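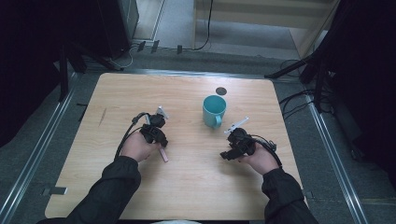 Skip the small one and get the 40 liter, a reader wrote under my packing post back in the spring, you'll only end up buying it anyway. I did not listen. I bought the small Findillow, hated it by the second trip, gave it to my sister, and ordered the 40. So, dear reader, you were right, and this is the review you asked for.

The bag is the Findillow Lewis, the soft-sided one with the backpack straps that tuck away. I paid $64 on sale. It's normally more than that, but I have yet to see it at full price for longer than a week, so wait it out if you can. Mine is the dark green, which looks nearly black indoors and very green in a parking lot.

I've had it since July and it's been on buses, under one very dirty train seat, and in the trunk of my car for the drive out to Jondesbridge, 689 miles door to door with two overnight stops. That drive is what sold me on it. I hate hauling a whole suitcase into a motel for one night, and with this I could unzip the front panel, grab my sleep stuff and leave everything else where it was. The main compartment opens flat like a book, and the zipper pulls are big enough to find in the dark (I tested this at 5 a.m. while trying not to wake anybody up).

The straps are okay. Good padding, but the chest clip sits too high on me and slides up even higher as I walk. I stopped using it. If you're tall you might never notice. There's no hip belt, and for a full bag on a long walk I missed one – my old Trullia had it, and my shoulders remember.

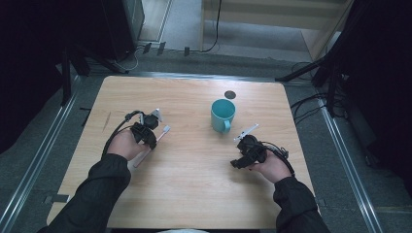
Now the side pocket, my biggest complaint. Findillow calls it a toiletry pocket and it zips from the top, it's lined with something wipeable, and it's about the right depth for a travel toothpaste and a deodorant. Great! Except it's short. A regular toothbrush with a long handle, like the white one in the photo, has to go in on the diagonal, and then it eats up the space where everything else was supposed to go. You can buy a folding one, sure. I don't want a folding one, I want the pocket to be an inch taller. The Trullia got this right years ago with a plain mesh sleeve on the inside of the lid.

Other small stuff. The laptop sleeve is fine for my little one, and I'd worry about anything thick. The water bottle pocket is stretchy and holds tight. The lining is light gray, so you can see your black socks at the bottom, and I wish every bag did this. It did come out of the box smelling like a new shower curtain and took a few days on the porch to quit.

Wear so far: one loose thread by the left strap, which I snipped, and a scuff on the bottom corner from the train. Zippers still run smooth.

Would I buy it again at $64? Yes. At full price I'd think hard about the Trullia, which is heavier and uglier but has the hip belt. If you've used the Lewis with the packing cubes they sell for it, let me know how they fit, I've been going back and forth on those.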